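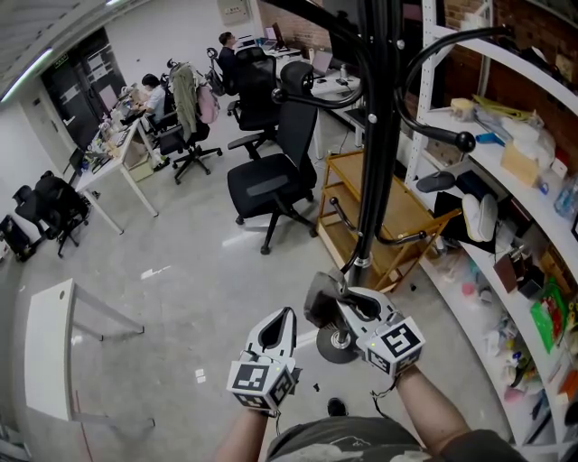 Ollano tenant fit-out, progress report for June

Where we are: second floor mostly done. Paint finished, carpet tiles down in the two big rooms, hallway still bare. Punch list from the Bidport walkthrough had 30 items, 15 closed. The rest are small (door closers, outlet covers, one sticky window).

Money: drew down 2,000 from contingency for the extra wiring in the back office. Receipts are in the shared folder. No other draws expected this month but the plumbing quote is not in yet, so don't hold me to it.

Furniture: desks came from Doltell, two short. They say next truck. Chairs all here, still need assembling. Coat racks and small stuff going in as rooms open up. Reception desk is on order, no ship date, have called twice.

Delays: elevator inspection got pushed. Everything heavy has to wait for it, incl. the file cabinets. Ayaaba (the first tenant) knows and is okay moving in with boxes on the ground floor for a bit. They did ask for a rent adjustment for those weeks, need your answer on that before I write back.

Signage: proof approved except the suite numbers, which had the floors swapped. Sent back.

Internet: line is live to the basement, not upstairs. Installer wants access before 8 am, I can open up.

Needed from you
Yes or no on the rent adjustment
Sign-off on the hallway carpet, same color as the rooms unless I hear otherwsie
Updated insurance certificate, the one on file runs out soon

Next report after the elevator inspection. Will send the plumbing number seperately when I have it.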